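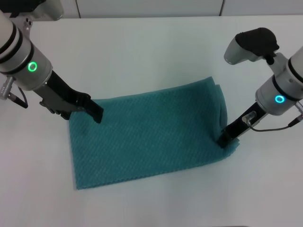
Are textured towels supposed to go limp and wavy at the hem, or did I buy junk? I bought a set of six hand towels from Bremon last July, the muted blue-green ones with the little diagonal ridges, and I fold them the way my mother did, flat on a white table, one side over toward the middle. The side fold never wants to lie down. It curls up into a soft hump with a crease running alongside it, and the bottom edge has gone a bit ripply or frayed so I have nothing straight to line up with. The package says "folds like new for 166 washes," which sounds like a number somebody made up at lunch. I have not washed them anywhere near that often. I've seen the advice about folding in thirds, ironing, vinegar in the rinse, rolling them like a spa, and I don't believe most of it. Has anyone tried something and had it work more than once? I want them to sit on an open shelf in the bathroom without sliding off. I don't want to buy a folding board.

Posted by lintskeptic

shelf_by_shelf

I have the same kind of towel in a different brand (Lindness) and went through this. A ridged weave has more spring in it than a flat one, so a fold that would stay down on a dish towel pops back up. You're not doing it wrong. I would stop trying to press the fold with your fingers at one spot, though. Pinching it near the bottom makes the cloth bunch right there and the rest of the fold stays puffy.

What I do:

Lay it out with the long side toward you and smooth it from the middle out with your flat hand.

Ignore the hem. Go by the corners. If the hem is wavy and you line up to it, every fold after that is crooked.

Fold the side over farther than you think. A narrow fold is the one that curls. Mine go all the way to the center, then the other side meets it, then in half.

Run your forearm down the whole fold, top to bottom.

Put the folded edge facing out on the shelf and stack something on top for a night. I use 2 bath towels.

Does it hold? For a few days, which is as long as a hand towel sits in my house anyway. As for the hem, I doubt you'll get it flat again. On mine the thread in the hem shrank and the towel didn't, or the other way around, and ironing only fixed it until the next wash. I'd skip the vinegar. I tried it for a couple of months and the only change I noticed was the smell of the laundry room.

Panicker_Fan_Club

Just get better towels. Panicker makes a plain flat one and it folds fine. Also dryer on low.

dundness_laundry

I'll disagree a little with the first reply. Ironing is worth it once, before you judge the towel. Steam on the back side, pull the hem straight with your other hand as you go, and let it cool on the board before you move it. If it's wavy again after one wash then sure, it's the thread, and you can either live with it or unpick the hem and resew it. I have resewn two. It took me most of an evening and I would not do it for a cheap set.

The low dryer tip is fine but it won't flatten a fold. What made more difference for me was taking them out slightly damp, folding right then, and leaving them on top of the machine until they were dry all the way through. Don't put them in a closed cabinet like that or they'll go sour. I've done this with ridged towels and waffle ones, and the waffle ones never cooperated no matter what I did.

Also, read that 166 washes claim again. Mine said something close to it and the small print was about color – nothing in there about shape.

Comments

lintskeptic: Checked the package. It does say color, in tiny letters on the back. Irritating. Folding to the center is better than what I was doing, I'll give you that. The hem still looks like a potato chip.

oldhamper: Why does everybody want hotel folds on a bathroom shelf? Put them in a basket.

shelf_by_shelf: Because some of us don't have room for a basket.

tubside22: Tried the damp folding with mine. Two came out nice, the rest looked the same as always. Jury's out.

Related

Towels shedding after the first wash
Is fabric softener bad for waffle weave?
How to fold a fitted sheet (and whether it matters)
Open shelf or closed cabinet in a small bathroom
Dundness dryer leaves everything wrinkled
Resewing a hem without a machine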